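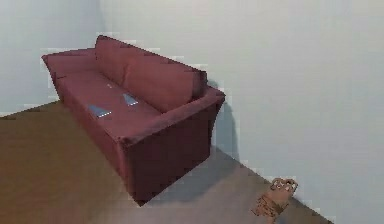
Skisdale's old town newspapers are going online, and anyone with a library card (or without one!) can start reading them in March. The Skisdale Public Library has finished scanning 3000 pages of the weekly paper that served the town and neighboring Plunosdale for decades, along with a wonderful stack of county fair programs and hand-drawn street maps.

The pages were scanned over 18 months at the state college in Dilomville and can be searched by name, street or keyword. Early testers have already turned up wedding notices, hockey scores, a long-running feud over the Plunosdale bridge toll and a terrific run of recipe columns.

The collection will be hosted on Yurt, the shared catalog used by 12 libraries in the county. Pages can be viewed and downloaded at no charge from home or at the four public computers on the library's main floor.

Got a family scrapbook or a box of programs in the attic? The library would love to see them. Bring items to the local history desk after 4 p.m. and staff will scan them while you wait, then hand the originals right back. High school yearbooks are next in line for scanning.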